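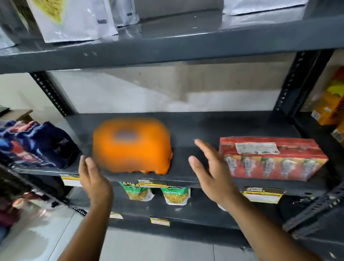 About Hernari

Hernari stores and ships small goods for shops that have no stockroom of their own. We opened in July with one aisle of shelving in Tedstead and now run 63 bays in the same building.

What we store

Most of what comes to us is light and packaged: pouches, bags, boxed items, folded fabric goods. We do not take anything that needs a refrigerator, and we do not take liquids in glass.

How we store it

Our shelving is steel with slotted uprights, so a shelf can be moved up or down when a client changes box size. Each shelf is rated for 100 pounds. Mixed shelves are normal here. A client with a few products gets part of a shelf and pays for that part only. Boxes go in on their long side where they fit that way, with the label where a picker can read it. Soft items are folded before they are put away.

Picking and packing

Orders are picked by hand and packed at the end of the aisle. Orders received by noon leave the same day. At present we hold 2,835 product lines for 357 clients, from one-person web shops to Oshima, our largest account.

Stock counts

Stock levels are kept in Prultix. Clients can log in and see their own numbers at any time. Shelves are dusted and counted by section, and a count sheet is sent to the client when their section is done.

Visits

Clients may visit their stock by appointment. Please bring your account number.

Page updated 2018-11-02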